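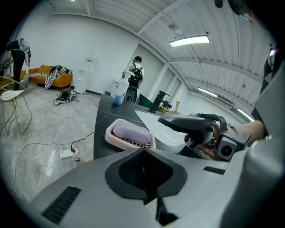

Moving into a rental in Holroyd, how to get the bond back later?

Posted by Jingyi Tang

Hello everybody. In June I will move into my first rental unit in Holroyd. The bond is $2,209 and for me it is a lot of money. The agent gave me a condition report, 16 pages, and I must return it soon. Many boxes are already ticked "clean" and "undamaged", but I found small scratches on the floor and a stain in the wardrobe. Is it rude to write these things down? I don't want to begin badly with the agent.

Marwan Rawashdeh

Not rude at all. Write everything, also the very small marks. When I left my old place in Dullside, the agent wanted $50 for a chip in the bathroom tile. I had written this chip on my report the first week, so I sent him the page and he dropped it. Keep a signed copy for yourself and email one to the agent – then you have the date as well. Check behind the doors and inside the oven, people forget the oven.

Wenjie Lei

just pay the cleaner at the end, mine was fine

Yulan Pan

I agree with Marwan. I would add that you should take photos in daylight and put the name of the room in each file name, otherwise after one year you cannot remember which wall it is. Turn on every tap and light too. If something does not work, ask for the repair in a separate email. The report only records the condition, and my agent in Jestton did not treat it as a repair request. I waited a long time for a new fan because of this.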